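Filed under: Home, Moving

We left Pristton in March with 138 boxes and a plan to unpack two a day. At that rate we'd have finished in 72 days. We didn't keep it up past the first week, and the hall in Clesau is still half full. 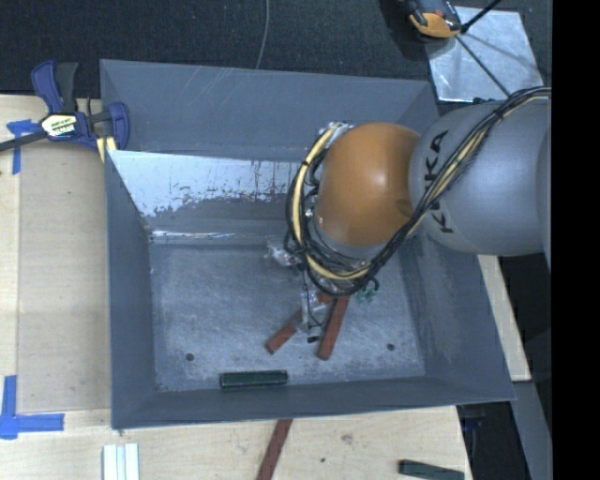
Kitchen things should have been packed last and opened first. I did the reverse and we ate off paper plates until April. For the garage I'd now skip cardboard and use something like that big gray metal bin, with an open top you can reach straight into. The books can wait.

Last updated in May
2 comments · 0 shares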